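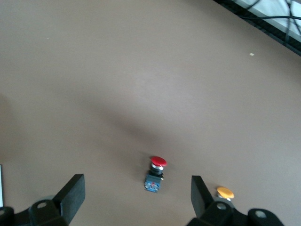
Section 4. Setting up the button table

Read the whole section once before you plug anything in. It covers the tabletop, the two push buttons and the cable run for the Grindolico bench kit, and it takes 40 minutes if the parts are already unpacked. The plain brown top is the one to use, matte side up. Glossy tops throw glare and you lose sight of the button edges. Red button stands on its blue base block, the yellow-orange one goes to the right of it and slightly nearer the bottom corner, and the black cables stay off the tabletop, on the other side of the dark edge. Keep that layout in mind for the steps below.

4.1 Before you start

You need:
The tabletop, clean
Red button with blue base
Yellow button with pale collar
Cable set from the Kurncombe box
Small flat screwdriver
Soft cloth
16 cable ties (spares are in the lid pocket)

CAUTION: Power off at the wall. Not just at the box. The box switch leaves one side live on the older Pasow supplies.

4.2 Clear and wipe the top

1. Take everything off the table. Cups too.
2. Wipe with a dry cloth, left to right, then along the edges.
3. Check the corners for crumbs and grit. One small speck under a base is enough to make it rock.
4. If there is a sticky patch, damp cloth, then dry. No spray cleaner.

Note: The finish marks easily if you scrub. Light pressure, more passes.

4.3 Place the red button

1. Set the blue base down near the front of the table, terminals where you can reach them with the screwdriver.
2. Press the cap gently from above. The base should not slide.
3. If it slides, wipe the underside and try again. Still slides – use the two grip pads in the lid pocket.
4. Check the silver ring is snug. Finger tight only.
5. Look at the cap from the side. A slight tilt is fine. If it wobbles, take it off and seat it again.

CAUTION: The red button on this table is a practice button. It is NOT a safety stop for anything else in the room. Tell people this before they use it.

4.4 Place the yellow button

1. Put it to the right of the red one, with a hand's width clear between them. You want to hit one without brushing the other.
2. Collar flat down, cap up.
3. Press it a few times. Should come back up by itself every time. A slow return usually means dust under the cap.
4. To clear dust, lift the cap straight up, blow, refit. Don't twist, the tabs snap.

4.5 Run the cables

1. Leave the cables coiled untill both buttons are in place.
2. Lead from the red base goes to socket A, yellow to socket B. Labels are on the plug end.
3. Take both leads over the nearest edge and down. Nothing should cross the area where hands go.
4. Loose loops beyond the edge are OK while you test. Tie them up after, not before – you will swap a plug at least once.
5. Leave 35 cm of slack behind each base so the buttons can be shifted.
6. Screw terminals: quarter turn past snug, then tug the wire. If it moves, do it again.

Note: Standard leads are 900 mm. Longer ones can be had from the Sotiropoulos stores desk, ask for the bench length.

CAUTION: Do not let loops hang where a foot or chair leg can catch them.

4.6 Lighting

Stand where the user will stand. A soft shadow across the table is no problem. A hard one falling right over a button is, move the lamp or turn the table a little. Check again with someone standing at the far side, people block more light than you expect.

4.7 Test

1. Power on at the wall, then the box.
2. Press red. Lamp A on the box comes on.
3. Release red (turn the cap clockwise until it pops). Lamp A goes out.
4. Press yellow. Lamp B on for as long as you hold it.
5. Press both. Both lamps.
6. No lamp at all: check the plug, then the terminals, then the fuse, in that order.
7. Wrong lamp: A and B are swapped. Power off first, then change them over.

4.8 Packing away

Power off at wall. Unplug, coil each lead loosely, one tie each. Red button goes back in the deep slot with it's cap up. Yellow in the shallow slot. Table top last, cloth over the face so it doesn't scratch.

Changes to this section: 4.5 step 5 slack length corrected, 4.7 step 7 added. M. Tiedemann, 12/24/22

Next: Section 5, Replacing a cap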